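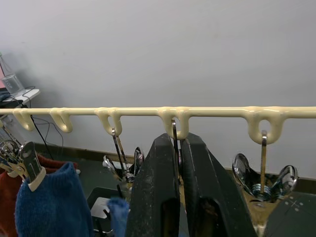 Games > Reviews > PC

Trenelby review

5 min read

Trenelby is a town builder with a combat layer on top. You run a river settlement called Dedstead, you send a small crew out to gather supplies, and every few nights something comes up the water and tries to knock your walls down. It took me 28 hours to reach the credits on the normal setting.

The building half is the better half. Roads snap together cleanly, workers find their own jobs, and you can pause at any point to queue up orders. Food is the main worry early on. I lost my first town in the second winter after putting too many people in the quarry and not enough on the fishing docks. The game warned me twice, so I can't complain.

Combat is simpler. You control up to four crew members, each with a weapon and one special ability. The best weapon is the Shibata, a harpoon launcher that drags enemies back into the river. It costs 2,525 scrap at the workshop, a lot when you first see it, but buy it as soon as you can. The starter crossbow is too slow once the armored enemies show up in chapter three.

Controls are fine on mouse and keyboard. With a gamepad the build menu takes too many button presses, and I kept putting fences down facing the wrong way. You can remap everything except the camera.

The story is told through letters you find on supply runs. They're short and mostly well written. The later ones send you to Skesavico, a flooded city on the far side of the map, and this is where the game slows down. The streets all look alike and the checkpoints are too far apart. I replayed one bridge section six times.

Performance was steady until my population passed 434, when the frame rate started dropping during storms. Turning shadows down to medium fixed most of it. I had one crash, and the autosave cost me only a few minutes.

There's also an endless mode that unlocks after the story. It drops the letters and starts you with 3,000 scrap on a random map. I've played more of this than I expected to, mainly because it skips Skesavico.

Good: building, winter survival, endless mode
Bad: gamepad menus, checkpoint spacing, late-game slowdown

Score: 7/10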